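Keeping a White Tabletop White
November 1, 2022

Ximena Rosales has looked after the work surfaces at the Tarncombe packing room for six years. The room holds 15 benches, all with white tops, and her job covers their cleaning, repair and replacement. We spoke at the end of a shift.

The first subject was color. White tops cost more to maintain than gray ones, and the previous manager had wanted to phase them out. Rosales argued for keeping them.

"A gray top hides dust until it gets on the product," she said. "On white you see a crumb, a hair, a bit of tape. You wipe it and carry on. The extra cleaning time is 8 minutes per bench per week. I timed it in July."

The tops are supplied by Hesteck and arrive with a low-gloss finish. Rosales rejected an earlier batch from another supplier for being too shiny. Under the ceiling lights, she said, the packers were reading labels against glare all day and complaining of sore eyes by the afternoon.

"You want a little sheen so the cloth slides. Too much and you get a hot spot under every lamp. Too little and the surface holds ink."

Lighting takes up more of her time than she expected when she started. The lamps over the benches were originally hung in a single row behind the packers, which threw each person's shadow onto the work. Cirilo Huerta, the electrician, moved them forward and added a second row. Shadows still fall on the tops, but they are softer and have no hard edge.

"A soft shadow is fine. People work through it without noticing. A hard one looks like an object, or it hides one."

The cleaning routine is short. Each bench is cleared completely at the end of the shift, wiped with a damp cloth and mild dish soap, wiped again with plain water, and dried. No scouring powder is allowed in the room. Rosales keeps a scrap piece of top in her office that was scrubbed with powder for a month as a test. It has gone dull in the middle and picks up pencil marks that will not come out.

Tape residue is handled separately, with cooking oil on a paper towel, left for a few minutes and then washed off with soap. Knife cuts are not treated. She runs a fingernail across them – if the nail catches, the top goes on the list for replacement.

Yolotzin Cárdenas, who packs on the second bench, would like the tops to be deeper from front to back. Rosales has heard the request and disagrees with it.

"Give people more depth and the back becomes a shelf. Then it isn't being wiped."

The next order goes in after the winter stock check. She plans to ask for the same finish and a thicker front edge.
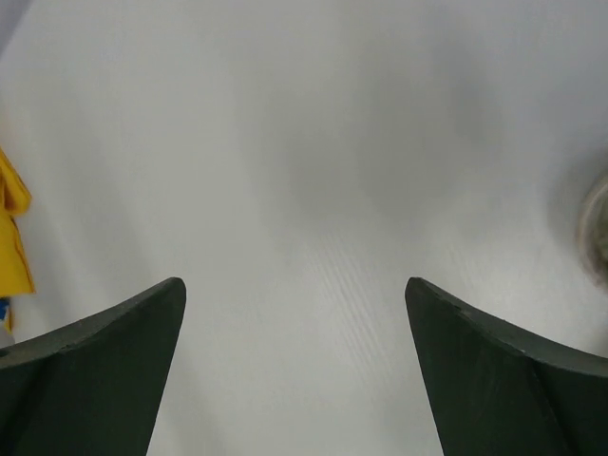 Can a yellowed white top be brought back?

Surface staining usually lifts with soap and warm water, but yellowing caused by sunlight or heat is in the material itself and cleaning will not remove it.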